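Forum > Home and Furniture > Tables and desks

White table with grey veins, keep or change?

wultine_k
We took over the room in April and I ordered this square table for the middle. It stands on one central base. On top I keep only a plant in a cream pot and a small black pen holder. My colleague says it looks cold. What do you think?

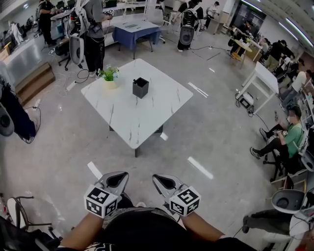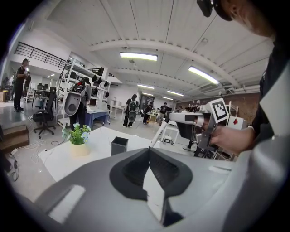

Photos: wultine_k, both taken in our room

Trurnent
I would keep it. The concrete floor is grey already, so the veins fit well. But the plant is too small for such a top.

chuensuk1915
I don't agree about the plant. A bigger one takes the place where people want to write. I would change the pen holder for a cream one.

wultine_k
The pen holder is new, so it stays for now :)

Trurnent
Is it real marble? Mine from Brikow got stains from tea in one month.

wultine_k
No, only the look of it. The shop had real stone for 2962 and I could spend 1000.

chuensuk1915
Then put a felt mat under the pot anyway. Mine left a ring.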